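1/ ok so Paneo pushed the big launcher update last night and I've had it on my phone since then. thread, bc three of you asked

2/ first thing – it's 304 MB. for a launcher. the old one was 32. do it on wifi

3/ home screen looks the same when you open it. don't panic, your icons are where you left them. the folders are not. mine all went to page two and lost their names, so I've got four things called "Folder"

4/ new gesture stuff is under Settings > Touch > More. why More. anyway you can now set a two finger swipe down for whatever you like. I put flashlight on it, Ximena Escobar put her grocery list on hers and now I'm jealous

5/ app drawer search is fast now. like really fast. types "ca" and calendar, camera, calculator are just there. before you'd get a spinner and then the play store results first, drove me nuts

6/ notification dots – still broken for Salminen mail. shows 355 unread, I have zero. clearing the cache fixed it for maybe an hour

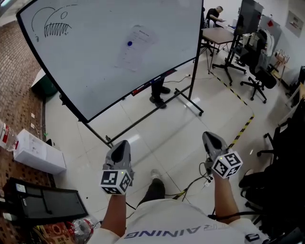 7/ BATTERY. the one everybody's going to ask about. worse on day one, I lost a lot overnight while it rebuilt the icon index. today is back to normal I think. will check again before bed

8/ the weather widget wants precise location now. you can say no and type your town in by hand, it takes it. it does not know Clarnley tho, had to pick the next one over

9/ backup: there's finally an export button!! saves your layout as one file. do this BEFORE you update, the new version can read old exports but Faith Biwott tried going back the other way and it just closed on her

10/ icon packs. Grunwood works, all 700 icons, even the round ones. two smaller packs I tried came up as grey squares. the dev of one says fix is coming in March

11/ dark mode schedule is seperate from the system one now. so if your phone goes dark at 8pm and the launcher doesnt, that's why. Settings > Look > Follow system, turn it back on

12/ would I update? if you use the search a lot, yes. if you have a ton of folders wait for the next one or you'll be renaming stuff all evening like me

13/ Joyce Shemweta asking if it runs on tablets – it installs, landscape is a mess, dock sits in the middle of the screen. stick with the old one for now

14/ ok going to go rename Folder, Folder, Folder and Folder. reply with your phone model if the dots are broken for you too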